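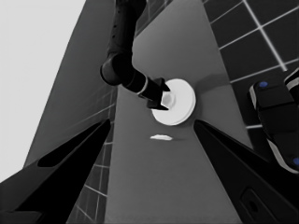 Flevness Lidded Casserole, 3 Quart

Print this page | E-mail to a friend

Filed under: Kitchen & Table > Oven to Table > Casseroles

We have wanted a good everyday casserole in the catalog for ages, and the Flevness is the one we kept going back to! It holds 3 quarts, enough for a chicken and a heap of carrots, and it goes from the oven straight to the table. Horacio Orellana in our Roy store has baked in his all winter (mostly beans, sometimes a very large bread pudding) and he still brings it up every Thursday.

The lid sits down inside the rim, so it stays put when you carry the dish across the room. Lift it with a folded towel or a pair of mitts – the knob gets as hot as everything else. Safe in the oven, microwave and dishwasher. Please don't use it on a stovetop burner or under the broiler.

Item no. 4000. Replacement lid, item no. 773, sold separately.

Choosing a size

Measure your oven rack first, handles included. If you cook for two, the small Fumel baker is a lovely dish and takes up much less shelf space. For a crowd, go with the Landex roaster, which has no lid but handles a lasagna beautifully.
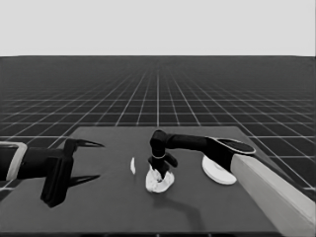 Shipping and returns

The casserole ships for $67, lid included, packed in its own box. If a piece arrives chipped, call or stop in and we'll send another. The next batch is due in September – we can put your name down for one now.

Tags: casseroles, baking dishes, lids, Flevness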